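Bench notebook – kitchen bay
2 min read
Print | E-mail this entry

Saturday, before lunch

Budget for next round is due to Banafsheh and I have 58 lines on the wish list, up from 53 before Efraín got hold of it. Sorting by what the kitchen work needs and what we merely want.

Hands first. Kumden quotes a spare right hand but won't split the pair, so we'd own two lefts. Marjan says take it. The right one does all the mug work and the left mostly holds itself open and looks willing.

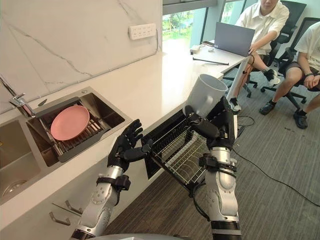

Small stuff

- Cable covers for the carpet. Relta, 316 for the set. Omolara has asked three times, so it goes in.
- Mugs and plates. Plain, cheap, lots. One pink plate is not a test set.
- Second pull-out rack, same wire spacing. Bahrami wants around 1,000 installed – Shahram thinks he can fit one himself. Leaving both numbers in until he has tried.
- Better chairs: struck out by me, put back by Efraín.
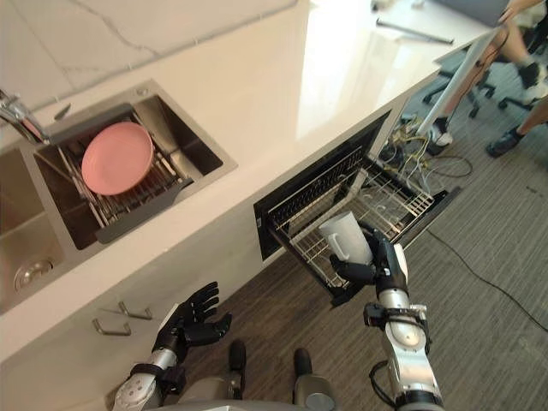 White mug over the pull-out rack, right hand.

Ask Vivon about lead times before sending.

Recent entries
Wrist straps, again
Quote comparison, hands
Who ordered the forks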